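More Examples Is Not the Same as Better Examples
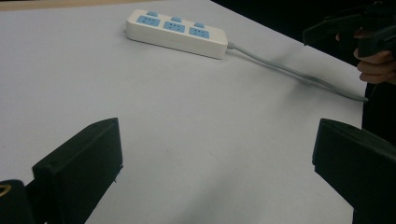
Araújo, October

In our group at Nandik we gathered 2,680 examples this season, all made by people holding grippers in their own hands. I was proud of this number. Now I think we should have stopped at 2,000 and looked at what we had.

A power strip is a simple object, but its cord is not. It bends a little differently each time, and a learning system needs to see these differences. Our examples were too similar — same table, same direction, same careful people. I would give away 300 clean ones for a few where the hand hesitates and corrects itself.

My colleagues at Wuseo do not agree. They say volume will repair everything. I respect their work, but I am still not convinced.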